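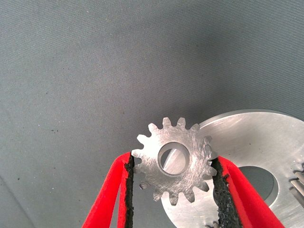

Figura 7.1. Engranaje recto de metal con marcas de roce en la cara.

Capítulo 7
El surtido en la tienda de quesos y fiambres

Contenido del capítulo
7.1 Surtido, gama y referencia
7.2 Amplitud y profundidad
7.3 La merma como criterio de selección
7.4 Productos de temporada y productos de encargo
7.5 Caso: la quesería Molanholm
Ejercicios

En el capítulo anterior se estudió el mostrador como superficie de venta. Se supuso entonces que el surtido estaba dado y que la única decisión pendiente era su disposición. En este capítulo se levanta ese supuesto. El surtido pasa a ser la variable, y la superficie refrigerada, el horario y la plantilla se consideran fijos.

Al terminar el capítulo, el lector podrá calcular la rotación de una referencia de corte, distinguir la merma de oreo de la merma por caducidad y justificar por escrito la retirada de un producto.

7.1 Surtido, gama y referencia

Se llama referencia a cada artículo que el establecimiento compra, almacena y factura por separado. Un mismo queso de oveja vendido en cuña, en pieza entera y rallado constituye tres referencias, aunque proceda de un único proveedor y de una única partida. La gama agrupa las referencias que el cliente considera sustituibles entre sí: quesos de pasta blanda, embutidos curados, conservas de pescado. El surtido es el conjunto de las gamas.

La distinción tiene consecuencias contables. Si las tres presentaciones se registran bajo un solo código, el margen aparente de la cuña absorbe el coste de mano de obra del rallado y el resultado no permite decidir nada. Conviene abrir el código en el momento de la primera compra; hacerlo después obliga a rehacer el inventario.

Los términos no son uniformes en el sector. Algunos mayoristas emplean «familia» en el sentido que aquí se da a «gama» y reservan esta última palabra para la línea de un fabricante. En los documentos reproducidos en el apartado 7.5 se ha mantenido el uso original.

7.2 Amplitud y profundidad

La amplitud mide el número de gamas; la profundidad, el número de referencias dentro de cada una. Una tienda de barrio que vende pan, vino, queso y dulces presenta un surtido amplio y poco profundo. Una quesería especializada presenta el caso inverso.

Ambas magnitudes compiten por el mismo espacio. En una vitrina de 2 metros, cada gama añadida reduce el frente disponible para las demás, y por debajo de cierto frente la pieza deja de verse desde el lado del público. Sheldon McKinnon, cuya clasificación se sigue en este manual, denomina «gama muda» a la que ocupa vitrina sin alcanzar ese mínimo. El término se usará en adelante sin comillas.

Considérese la quesería Molanholm, con 58 referencias activas, de las cuales 33 son quesos de corte. El resto se reparte entre embutidos, conservas y galletas saladas del obrador Ernberg. En el mes de agosto la venta de corte desciende y aumenta la de porciones envasadas —formato preferido para el consumo al aire libre—, de modo que la profundidad óptima no es la misma que en invierno. La tienda puede responder de dos maneras: reducir el número de quesos de corte o mantenerlo y comprar piezas menores. La segunda opción encarece el kilo y conserva la oferta.

Para comparar ambas opciones hace falta conocer la merma de cada pieza una vez abierta. Una cuña de 800 gramos presenta, en proporción a su peso, más superficie expuesta que la pieza entera de la que procede, y el oreo la afecta antes. El cálculo se desarrolla en el apartado siguiente.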